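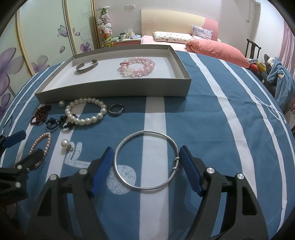

Should jewelry be untangled before it's sorted, or after?
Before. Get every strand apart from its neighbors first, lay the pieces flat on cloth, and only then decide what belongs with what. Sorting a knot only gives you a sorted knot.

Out of the Box: A Bedspread's Worth of Bangles and Beads

Welcome back to the Flusero gallery pages, where I put things on flat surfaces and have opinions about them. Last month it was scarves. September's subject is the bracelet situation, which had reached the stage where opening the drawer took a shoulder.

I should say up front that there are no heirlooms. If you came for emeralds, you want a different website and probably a different family. Most of this was bought at fairs, at airports, at the Clemthorpe holiday market, and from a woman at my first job who sold beads out of her desk. The most I ever paid for any one of these was $34, and I remember the sum because I felt faint. The rest drifted in as birthday presents from people who knew I had wrists.

The bed got the job for a simple reason: the desk was full. A bedspread is also a decent work surface for beads. They don't roll far on it and they don't click, and the stripes give you something to line things up against if you're the type. I am the type for the first ten minutes.

THE SILVER

The thin bangle with the two little collars on one side is the one I wear most. It isn't a perfect circle and I've stopped expecting it to become one. Every round bangle I've owned has ended up slightly bean-shaped from being shoved over a hand that's wider than the bangle would like. I've read that you can true them up on a mandrel. I have also read that you can do your own plumbing.

The collars slide about and catch on sweaters. My cousin Zuweira Antwi says they're meant to be turned to the inside of the wrist so the join doesn't show. I've worn them on the outside for years, in public, at weddings.

Silver ring, plain band: survived two house moves in the toe of a sock. Keeping.

THE PEARLS

I use the word loosely. Whether anything in my pearl department has ever met an oyster is between it and its maker. Rub one against your front teeth, people tell you, and a real one feels gritty. I tried that with a bracelet once at a party and had to explain myself to a man named Radymyr, of whom more in the comments.

The white bracelet is the easy one. Goes with everything, doesn't tangle, holds its oval if you set it down politely. I'd wear it more if it didn't make me feel as though I ought to be chairing something.

White pearl, large, several sightings: one of them belongs to a ring. I have a bad habit of buying rings with one big pearl on top and then never wearing them, as they turn sideways and go through coat linings. 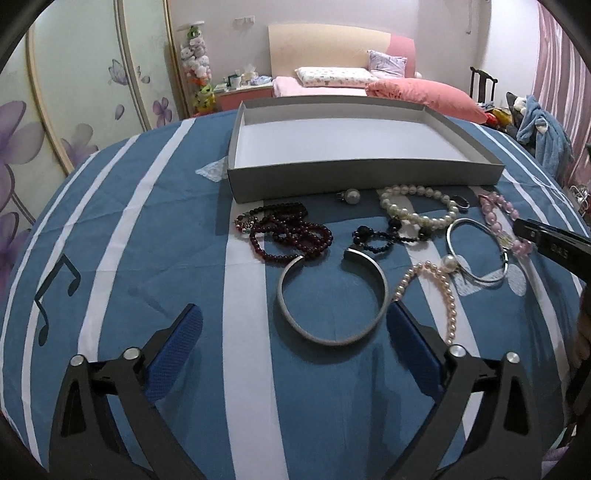
Cuff in the middle, pearls wandering off to the side, box at the back.

THE CUFF

Brushed silver outside, dark inside, and open at one end so that you can get it on sideways like a sensible person. I bought it to look like an architect. It has never once been mistaken for an architect's. It does, however, go on over the hand without butter, and that puts it ahead of several relatives.

A word on cuffs, learned the slow way: don't squeeze them smaller and then pull them open again every time you wear one. Put the narrow part of your wrist in first and roll it round. My first cuff snapped in a movie theater during the quiet part.

THE PINK DEPARTMENT

The pink-white strand is longer than it has any need to be. I've worn it doubled and I've worn it tripled, and once over a turtleneck, a look that Akosua Tetteh called "brave" in a voice I still think about. Long strands are the worst offenders in any drawer. They go looking for the others. Store one on its own, in anything, an envelope will do, and half your tangling problem leaves with it.

The bracelet with the see-through pink beads and the charm is pure sugar. I don't defend it. I'm told the room has a bit of a pink theme going anyway, what with the headboard and the bedside cabinet and the curtains, so it was always going to feel at home.

THE DARK STRANDS

Dark red, black, dark blue: from across a room they're all the same bracelet. Up close they're nothing alike, and the faceted ones are the ones I'd rescue from a fire, possibly after the plush toys had been seen to.

The dark red beads don't lie flat. They've been coiled for so long that they coil themselves. If you want a strand like that to relax, hang it from a hook overnight; don't iron it (someone wrote in last year to ask, and I've kept the letter).

Twisted strands can be left twisted if that's how they were made. Check before you undo one. I spent the better part of an evening untwisting a necklace that, according to the tag I later found stuck to my elbow, was called the Twist.

THE BOX

Gray card, shallow, white inside. A shallow box is the right box. Deep ones are how we got into trouble in the first place, since everything in a deep box becomes one object with many clasps. With a tray you can see what you've got, and then you can't claim you had nothing to wear.

I did look at proper jewelry storage. The Mocanu catalog has a walnut chest with felt drawers for $273, and there was a reduced one with a scratched lid for $141. Both are lovely. Both cost more than a good many of the things I'd be putting in them, and at some point the bracelets would start to feel they were being kept in a bank.

So: cardboard, with folded tissue between the groups. Bangles flat along the bottom, cuff inside the bangles where it takes up no extra room, bead strands in loose coils with the clasps done up. Fasten the clasps. An open clasp will find a loop of someone else's chain in the dark, every time. Rings go in an egg cup.

A NOTE ON CLEANING

Soft cloth, no liquid, on the silver. I use the yellow Grevum cloth my sister left behind and it turns black almost at once, so either it works very well or I've been wearing a chimney. Keep it off the brushed finish on the cuff, where a hard rub in one direction leaves a shiny patch. Pearls and pearl-like objects get a barely damp cotton cloth and then a lie down. No toothpaste. I know your aunt uses toothpaste.

Elastic bracelets don't want to be cleaned so much as inspected. Stretch gently, look between the beads, and if you see fuzz, take it off your wrist before the supermarket does it for you. Some 34 beads went under the freezers at my local one in the spring. I was given a broom and a look.

WHERE IT ALL ENDED UP

Staying: both of the silver ones I've been rude about, the white bracelet, every dark strand. The sugar-pink one is staying too, don't write in.

On probation: the long strand, pending turtleneck weather.

Leaving: nothing yet. I had a firm plan to give away 3 pieces and got as far as choosing an envelope.

COMMENTS

Kwadwo Fiadzo
What do you do about single earrings? I've inherited a jar.

Esi Laryea (page author)
Put a pin back on them and call them brooches, or put them back in the jar and call it a collection. I've gone with the jar.

Radymyr Vasylenko
For the record I only asked if you were all right. Also the tooth test scratches the good ones, please stop recommending it.

Esi Laryea (page author)
I didn't recommend it, I confessed to it. But noted, and everyone else please note too.

Zuweira Antwi
Collars on the INSIDE.

Akosua Tetteh
I meant brave as a compliment. Mostly. Is the cuff heavy? I've been looking for one and the last one I tried left a green stripe on my arm.

Esi Laryea (page author)
Lighter than it looks, and no green so far. A green stripe is usually copper in the mix. Clear nail polish on the inside holds it off for a couple of weeks, then you get to do it again. You can borrow mine if you roll it on properly and stay out of movie theaters.

Kwadwo Fiadzo
Update on the jar: found a key in it. Doesn't fit anything.

Next month on the gallery page: belts, a great many of them brown.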